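サイト内検索 キーワードを入力 検索
11月 事務局 記

投票所運営連絡会 議事録

開会 午後2時
場所 ベルティエ地区センター 2階会議室

1. 期日前投票所の開設時間
トストラ会場の閉場を30分繰り下げる案について協議した。終了後の投票箱の移送が遅くなるため、移送担当を2名とすることを条件に了承。ラオ会場は現行どおりとする。

2. 投票用紙の保管
予備の投票用紙300枚は本庁で一括保管し、各会場からの電話連絡を受けて届ける。受け渡し簿の様式は前回のものを使う。封印の番号を記入する欄が狭いとの指摘があり、事務局で直す。

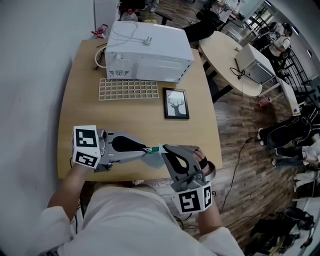 3. 投票所の案内表示
ペモウ会場は入口が北側に変わった。入場整理券の地図が旧入口のままになっているため、印刷前に差し替える。車いす利用者の経路は別に矢印を出す。校正は事務局が行い、各会場の責任者に回覧する。

4. 立会人の交代
午前と午後の2交代制を続ける。交代時の引き継ぎに時間がかかるとの意見が出た。投票者数の確認は交代の前に済ませておくこととし、手引きの該当箇所を書き改める。

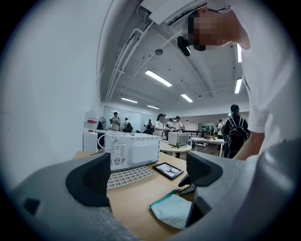
なお、手引きの改訂版は次回の連絡会までに配付する。旧版は各会場で回収し、事務局に戻すこと。午後の立会人の集合時刻については、ラオ会場から早めたいとの要望があり、継続協議とした。

5. その他
記載台の貸し出し希望は今月末まで受け付ける。次回の議題は開票所の配置とする。

閉会 午後3時40分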